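Fanstead Home Energy Program
Progress report to the Cornow Fund, second period
Prepared by Wilma Van Wijk, program manager
2019-07-24

Summary

The program is on schedule and slightly under budget. We have finished 126 home visits in Fanstead and the east side of Dromton, against a target of 100 for the period. Most of the work was air sealing, attic hatch insulation and swapping out old light fixtures. Forty homes still need a second visit, nearly all of them for attic work that we put off when the hot weather came in.

Home visits

Each visit takes two people half a day. Cengiz Oral leads the Fanstead crew and Khôi Quan leads the one in Dromton. The crews check for drafts at doors, windows and outlets, seal what they can on the spot, and leave the household with a one-page list of what was done and what is still open. Lighting is handled on the same visit. Ceiling fixtures in living rooms and bedrooms come first, then halls and porches.

We have installed 1,654 LED bulbs since the program began. Bulb supply was a problem early in the period, when one order came in the wrong color temperature and had to go back. That cost us two weeks in Dromton. The supplier covered the return shipping.
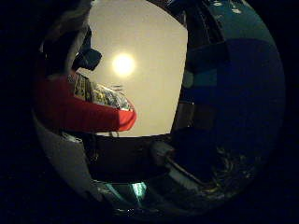
Are renters able to take part without the owner being there?
Renters can book a visit on their own for bulbs and draft sealing, but anything in the attic or on the wiring needs a signed form from the owner first.

The owner form has been slow. Some property owners take more than a month to answer, and a few have not answered at all. I-hsuan Man rewrote the form in June and cut it to a single page. Returns have picked up a little, though it is too soon to say if that will last. We now also offer to mail the form straight to the owner so the renter does not have to chase it.

Staffing and training

Reet Bite joined in May as scheduler, replacing a part-time position that had been open all winter. Missed appointments have dropped now that every household gets a call the day before. Two crew members completed the attic safety course. A third is signed up for the next one.

The Dromton van needed a new clutch. This was paid from the repair line and leaves very little there for the rest of the year – we may ask to move a small amount over from printing.

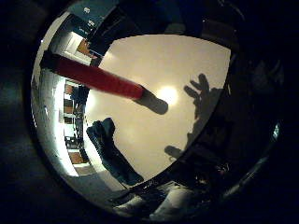 When will the remaining attic work be done?
Second visits start again in October, once attics are cool enough to work in safely, and we plan to do the Fanstead homes first.

Budget

Labor and materials are both within plan. Printing is well under, mostly due to the shorter form. Mileage is over, as the Dromton homes are more spread out than we had allowed for. Diệp, our bookkeeping firm, has closed the accounts for the period and the full statement is attached.

Next period

Finish the second visits. Call back all households from the first period and ask about comfort and bills. Collect utility release forms so we can compare winter usage before and after. Get quotes for attic hatch covers from at least one more supplier, as the current one has told us to expect a price increase.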